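Open Day at the Parsons School of Runway and Screen: Our Visit to Orstead

My daughter has wanted to model since she was nine, and for most of that time I managed to change the subject. She is sixteen now and taller than me, so when the Parsons open day came up in April I gave in, filled the tank, and drove us both to Orstead. I went with my arms folded. I came home having practiced a three-point turn in the kitchen until the dog left the room, so you can guess how it went!

Orstead is 196 miles from our front door. We left in the dark and got there a little before nine, which gave us time for eggs at a diner across from the old Altania Theater, where the school has its training floor. The theater closed as a movie house years ago and the lobby still has the ticket window. They use it as the sign-in desk. You get a name sticker, a schedule, and a card to fill in with height, shoe size and "anything you are nervous about." My daughter wrote "stairs." I thought she was kidding. She was not.

There were 47 families signed up, and I had pictured a lot of perfect people in black. There were some of those, but there was also a boy in a wrestling hoodie, a retired nurse looking into commercial print work, and twins who did everything in unison without seeming to notice. Parents were asked to stay with the group the whole time, and I liked that. I had read enough about this business to want to be in the room.

The welcome was given by Ju-won Um, who runs the training side and walked runway for years before that. She talked for maybe ten minutes with no slides. What I remember best is that she went straight to money. Classes cost this much, the agency is a separate thing, signing up for one does not get you into the other, and if anyone ever tells you that you must buy a photo package before they can represent you, get your coat. I have sat through college tours that were less plain than that. A father near me started clapping and then got embarrassed and stopped.

Then we split into groups and got moving.

Runway was first, on the old stage, which has been extended out over where the front rows used to be. It is longer than it looks from the back. The teacher had everyone walk it once with no instruction at all, just go down and come back, and then again after three small corrections: look at something at the far end, let the arms hang, stop pushing off the toes. The change between the first walk and the second was wonderful to see. The wrestling kid went from a stomp to something close to a glide, and the whole room cheered for him. Then parents were invited up (invited is a generous word) and I did it too, in sneakers. I looked at something at the far end. It was an exit sign. 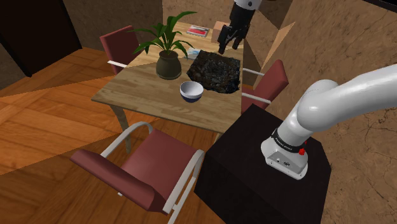 The acting session came next and it was my favorite hour of the day. They teach camera acting alongside modeling because so much of the work now is commercials and short online spots, where you have to hold a coffee mug, say seven words and seem like a person. The exercise was simple. Two people sit down, and one has to ask the other to borrow a car without ever mentioning a car. My daughter got paired with the retired nurse, and they were so funny together that the teacher let them run well past the bell. I had no idea she could do that. I have lived with her for sixteen years!

After that, a session on cold reading, where you get a script and one minute before you are on. The copy was for a made-up brand of cereal and it was awful on purpose. The tip I wrote down was to find the one word in each line that you would lean on if you were telling it to a friend, and let the rest take care of itself. I have since tried this on bedtime stories with my youngest and it works there too.

Lunch was sandwiches in the balcony. You could sit with students who were partway through the program, and I would tell anyone going to do this and skip the alumni table by the stairs, nice as they were. The current students will tell you what the homework is like. One girl said she had been to six castings and booked one, and that the one was a catalog for a garden center, and that she had loved every minute of it and still had mulch in her boots. Another said the walking classes fixed her back pain. A third said the parking is terrible, and she was right. Use the lot behind the library.

The afternoon was quieter. There was a talk on contracts, which I had expected to sleep through and didn't. They handed out a sample agreement and we went over it line by line: what a commission is, what "exclusive" means, how long a term should run, what you should be able to get out of and how. For anyone under eighteen there is a whole other page about permits, school hours and where the money goes. Ju-won Um sat in the back and answered the harder questions herself. When a mother asked how many students get regular paid work, she said most of them do not make a living from it, and that plenty of them come for the confidence and go on to other things. I appreciated hearing that out loud with the kids in the room.

We also got a quick look at the photo studio, which is up a narrow flight of stairs. (There were the stairs. She did fine.) It is smaller than I would have guessed and very warm under the lights. Each person had a couple of minutes in front of the camera with a plain background, hair back, very little makeup. These are called digitals, and agencies want them simple so they can see what you look like on a normal day. They sent ours by email that same evening with no charge.

The last thing on the schedule was a short show by the senior class, wearing pieces from Celtivmont, a small knitwear label in the same part of town. It ran twelve minutes and the sweaters were gorgeous, big chunky collars and a mustard color I have been thinking about ever since. The house seats 300 and it was close to full by then, with grandparents and neighbors coming in just for this part. One student lost a shoe at the turn, kept going up on one set of toes, and got the loudest applause of the day. My daughter grabbed my arm so hard it left a mark.

A few notes if you are thinking of going to the next one:

Wear something you can move in, and bring a second pair of shoes. Heels are optional at every session, and the floor on the stage is slick.

Eat before you come. Lunch is late, and the line is long.

Bring your questions on paper. I forgot half of mine and had to email them, though I did get a real reply the next morning.

The two things I would change are the sound in the balcony, where we missed a good part of the closing remarks, and the schedule, which put contracts right after lunch when everyone was sleepy. I would also have liked more time on commercial print for older adults. The nurse told me she would have stayed all evening for that.

We talked the whole way home. She wants to do the summer beginner course, the one with acting and runway together, and we have agreed she will pay for part of it out of her babysitting money. The form is on the fridge. I still have to find her a pair of plain black pants that are long enough, so if anyone knows a store that carries a 36 inseam, please leave it in the comments.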